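Wudby Household Words: a word list with recorded sentences

README for the second release

What is in this collection

Wudby is a collection of short spoken and written sentences about ordinary things in the home. It was made for people who study how names of household objects change from one village to the next, and for teachers who want simple listening material. The sentences come from speakers in two places, Dostorura and Valdovinos. There are 368 sentences in this release, and each one has a sound file and a written form.

I began the work because my own grandmother had a different word for almost every thing in the kitchen, and when I moved to the town I learned that the neighbours did not understand half of them. I wanted to keep these words in a form that other people can also use. 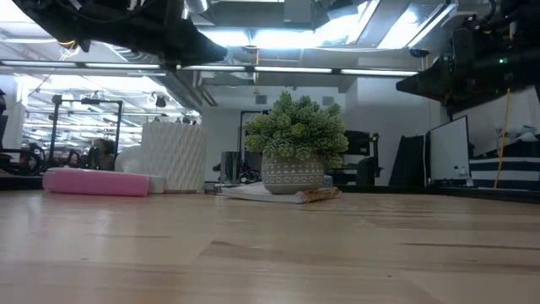

How the files are organised

The main folder contains one folder for each place. Inside you find the sound files and one table with the written sentences. The table has these columns:

id: a short code, the same as the name of the sound file
place: Dostorura or Valdovinos
sentence: what the speaker said, written as near as possible to the speech
standard: the same sentence in the standard spelling
gloss: a translation into English
topic: kitchen, garden, table, clothes, weather or visitors
note: anything the transcriber wished to add

The note column is empty in most rows. Please do not delete it when you convert the table, some scripts in the tools folder expect to find it.

How the sentences were collected

Every speaker received a list of 40 topics and could choose freely from it. We did not ask them to translate from the standard language. In the first release we did this, and the result was stiff, with many words that the speakers later told us they would never use at home. Those recordings were removed.

A topic was given as a small situation. For example: you want to ask your sister to move the plant from the table before the guests come. Or: it has rained and the shoes are outside. The speaker then said one or more sentences, in his or her own way. If two people gave the same sentence, we kept both.
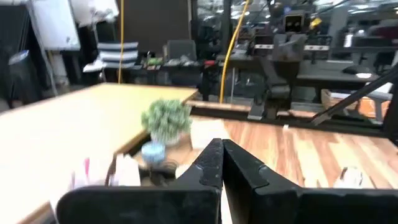 The transcription was made by me first and then read by Carmela Bravo, who grew up in Valdovinos and has a much better ear than I have for the final vowels. Where we could not agree, you will find both readings in the note column, with a slash between them. In total 112 rows have such a double reading. This is a high number, and most of them concern the same vowel, which is between "e" and "i" in Valdovinos and which I tend to hear as "i".

Punctuation is light. We put a full stop at the end of each sentence and a comma only where the speaker made a clear pause. Hesitations are written as three dots. Laughing and coughing are not written.

What you should know before you use it

The collection is small, and it is not balanced. The speakers are mostly older than sixty. Kitchen words are many, words for clothes are few, and for the weather we have good material only from Dostorura. If you calculate frequencies from this, please be careful with what you conclude.

The English glosses were made to help the reader and are sometimes quite free. When a word has no good English partner, I kept the original word and explained it in the note. This happens often with words for pots and baskets. 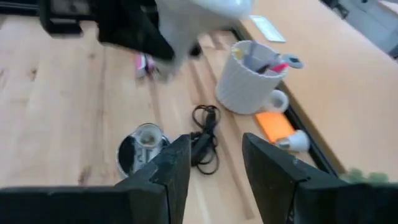 There are also some known mistakes. A few sound files begin too early and you hear the end of my question. In the Valdovinos table the topic "visitors" was written as "visitor" in several rows, so a search for the exact word will miss them. I will correct both in the next release, which I hope to finish in May.

Personal information

All speakers gave their agreement in writing. Their names are not in the files, and sentences which mention a neighbour or a family member by name were left out. If you think you recognise a voice, please do not publish this.

Licence and how to cite

You may copy, change and share the collection, also for commercial use, if you mention the source. Please cite it as: Wudby Household Words, release 2.

If you use only the Valdovinos part, please mention Carmela Bravo as the second transcriber.

Questions and corrections

Corrections to the glosses are very welcome, especially from speakers. Open an issue in the Jastcombe repository and give the id of the row. One issue for each row is easier for me than a long list.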